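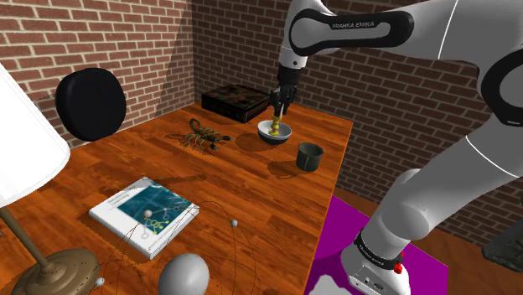 A small bowl, a little yellow-gold turned piece and a glossy wood table with dark streaks in the grain.

I've had three emails since March asking how I look after my wood tables, so I'm putting it all in one place and then you can print it out and stick it inside a cupboard door like I do with everything. I have a kitchen table, a coffee table and a sad little side table from a yard sale in Fudcombe, and between them they've had every kind of stain, ring, scratch and wobble you can think of (plus one incident with nail polish remover that I'll get to).

Find out what finish you have

Do this before you buy anything. Turn the table over or find a spot inside the apron where it won't show. Dab on a little denatured alcohol with a cotton swab and wait a minute. If it gets sticky, you've probably got shellac. If nothing happens, try a drop of lacquer thinner the same way, and if that softens it you're looking at lacquer. If neither one does anything, it's most likely polyurethane or something like it and you can relax a bit. An oiled table usually feels like wood when you run your hand over it, and a drop of water will darken it pretty quickly.

Open a window for this! And wear gloves, the thinner is nasty.

Everyday cleaning

A soft cotton cloth, barely damp, then a dry one right behind it. That's ninety percent of what I do. For sticky spots I put a tiny squirt of dish soap in a bowl of warm water, wring the cloth out until my wrists hurt, wipe with the grain and dry it off. Old T-shirts are wonderful for this. Cut the seams off first though, they can scratch, and so can the printed part on the front.

I gave up on spray polish years ago. The silicone kind builds up, it makes the table smeary, and if you ever want to refinish the thing you'll get little craters in the new coat called fisheyes. Kourosh Ahmadpour taught the evening refinishing class I took and he could spot a silicone table from the doorway. He made us wipe one down with mineral spirits 4 times before he'd let anybody open a can of varnish.

White rings

White means the moisture is up in the finish, and you have a decent chance of getting it out. I go in this order:

First, leave it alone overnight. Some of them fade by breakfast.

Second, the iron. Empty the water out, set it on low with no steam, lay a folded cotton dish towel over the ring and press for a few seconds. Lift it, look, press again. Keep it moving and keep checking. I've cleared some really ugly rings this way, including one from a pizza box that was practically the size of the pizza.

Third, plain mayonnaise. I know. Rub some on, leave it a couple of hours, wipe it off. It's the oil doing the work, and petroleum jelly does the same thing and smells better. I only use mayo when I can't find the jelly.

If none of that shifts it, try a dab of non-gel white toothpaste on a damp cloth, very gently, with the grain. It's a mild abrasive so you can dull a glossy top with it. Stop as soon as you see the shine change.

Black rings

Sorry, those are down in the wood. You'd have to strip the finish in that area and use oxalic acid (sold as wood bleach) and then refinish, and it's very hard to match a patch. I put a plant on mine for two years. Then the plant leaked. So now there's a bigger plant.

Scratches

For a light scratch on a darker table, rub a walnut (the nut, out of the shell) along it, then go over it with your finger and buff. It works better than it should. For anything you can catch a fingernail in, use a wax filler stick. Costent makes the ones I buy and I keep two shades, one a bit lighter than the table and one a bit darker, and sort of mash them together. Scrape off the extra with an old gift card and buff.

Touch-up markers are fine but go lighter than you think you need. You can always add more, and getting it off again is a pain.

Bringing back a dull spot

On a glossy polyurethane top, a worn patch can often be buffed up. I use 0000 steel wool to even it out, lightly, and then paste wax over the whole top - the whole top, not just the patch, or you'll see it every time the sun comes in. Two thin coats beat one thick one. Let it haze, then buff like crazy. Rostami paste wax is my favorite and one tin has lasted me longer than my last car did.

If the finish has actual cracks or flakes, wax won't save it and you'll need to scuff and recoat. I use 400 grit on a foam block between coats and wipe with a tack cloth. The first time I skipped the tack cloth and the table felt like a cat's tongue.

Nail polish remover

Acetone eats lacquer. If you spill some, DON'T wipe! Blot straight up with a paper towel and let the spot harden again before you touch it. I wiped. I dragged a streak about as long as my hand through the finish and it's still there under the fruit bowl.

Bowls, lamps and other things that sit there

Anything with a rough bottom gets felt pads at my house. The peel-and-stick ones from the Trimach hardware aisle are okay but the edges collect crumbs, so swap them when they look furry. I check mine on Thursday when I do the floors. Pottery is the worst offender, feel underneath any bowl you bring home and if there's a gritty ring on the foot, rub it down with wet sandpaper before it goes anywhere near the table.

Move things now and then, too. Wood changes color in the light and you'll end up with a perfect pale circle (or a dark one, depends on the wood) where the bowl has been sitting all year. Same goes for leaving the extension leaf in the closet - mine came out looking like it belonged to a different table, and it took most of a summer in the dining room to catch up.

Wobbly legs

Tighten the bolts under the corners before you start folding up cardboard. If they're tight and it still rocks, move the table to another spot and try it there, it may well be the floor. I sanded a leg once before I thought of that.

Next time I'll do cutting boards, and what I use on my wooden spoons.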